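Unit 4: Planning the Equipment Budget

Read this before the lab planning session in April. Bring your draft budget sheet.

A robot cell is rarely one purchase. List the arm, gripper, controller, mounting, cables, safety items, spare parts and software seats as separate lines. Quotes often leave out mounting and shipping, so ask for both in writing.

For the course case, the Tesitz lab needs to test drawer and door tasks. It has 16 students and one bench. The first draft asked for a full set of kitchen furniture and two arms. The revised plan starts in simulation and holds the second arm until the next budget period.
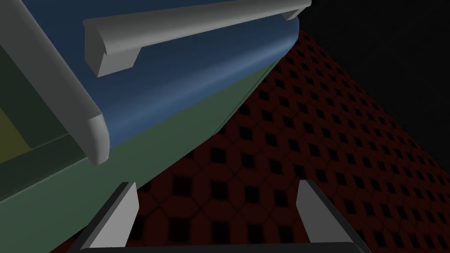

Figure 4.1. Simulated drawer task, gripper fingers apart, bar handle on the drawer front.

Simulation still costs money. The Tamus plan lists 13 seats at $149 each, or $1,937. Add workstation upgrades and staff time for building models. Put staff time in hours, even if no one is billed for it.

Check gripper opening against handle size before you request a quote. The Plesberg bid was returned over this point and lost 21 days.

For your draft:
Mark each line as buy now, buy later or borrow.
Give a lead time for every hardware item.
Keep spare fingers on their own line.

Drafts are due at the start of the session.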